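About Grivance

Grivance is a small writing site with a monthly letter, a workshop programme and a blog that has been going, with one long gap, since a very wet January when Usha Achari decided to put up one short piece every morning before work. She managed 13 in a row, missed a day, felt dreadful about it, and then carried on anyway. Those first pieces are still in the archive, typos and all, and people still write to us about the one on her grandmother's recipe book!

We publish personal essays, very short fiction, family history and what we call small pieces, meaning anything under 500 words that doesn't want to be any longer. We love small pieces. There are 642 of them in the archive now, on subjects such as bus timetables, divorce, learning to swim at sixty, bad soup and the sea.

Who we are

Usha edits the essays and runs the Tuesday workshop. She reads everything twice, once on screen and once on paper, and she will send your piece back with a page of notes whether we take it or not. Aleksandra Domański looks after fiction and translations. She came to us as a reader, sent in a story called Vasen (it's in the archive, and it's wonderful), and within the year was doing half the work. She also wrote the guide for new contributors, so if you find it clear and friendly, that's her doing.

The rest of the site runs on guest readers, who change every few months and who get the odd lunch out of it. If you'd like to be one, write and tell us the last thing you read that you wanted to pass on to somebody.

The name comes from a misspelling in a school report – 'has a grivance against commas' – and we've grown very fond of it.

What we do

The blog goes up on most weekdays. The letter goes out on the first of the month and has one long essay, two or three small pieces and a prompt. Past prompts have been a locked door, something you were told never to touch, and the worst present you ever gave. You don't have to send us what you write from them. Plenty of readers keep theirs in a drawer and we think that's grand.

Our workshops last six weeks and are kept small so that everybody gets read properly. There's the general one on Tuesdays, a family history one called Fülöp, after the surname at the centre of the first piece ever finished in it, and Vornon, which is for people working on something long who have got stuck in the middle. Vornon is the one we get asked about most. You bring whatever you've got, in whatever state, up to 2000 words at a time, and the group talks about what comes next. We don't do line edits in Vornon. There's a time for commas and it's later.
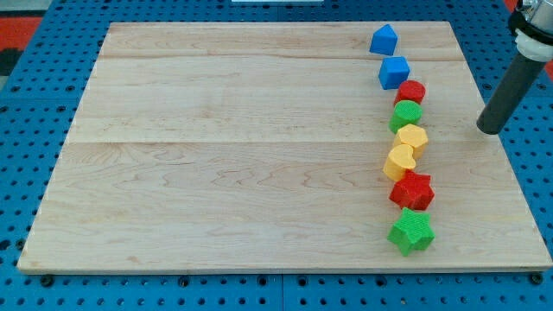 Aleksandra Domański: I'd add that stuck is a very broad word. Some people come to Vornon with forty thousand words and no ending, and some come with one page they've rewritten for years, and both sorts are welcome. Please don't tidy it up before you bring it. The messy version is much easier to talk about.

Sending us work

We read all year round. Paste your piece into the body of an email, put the title in the subject line, and tell us a little about yourself if you feel like it (a line is plenty). We try to answer within a month. If it's been longer, do nudge us, we won't mind a bit.

You keep the rights to everything you write. We ask to be the first to publish it and to leave it in the archive, and if you want it taken down one day, just say so and it comes down. If you'd like to quote from a piece on Grivance, a short extract with the writer's name and a link back is fine. For anything longer, ask us and we'll pass your message on to the writer.

Places on the next round of workshops open on Thu 4 December at nine in the morning. Write to the workshop address on the contact page and say which group you're after.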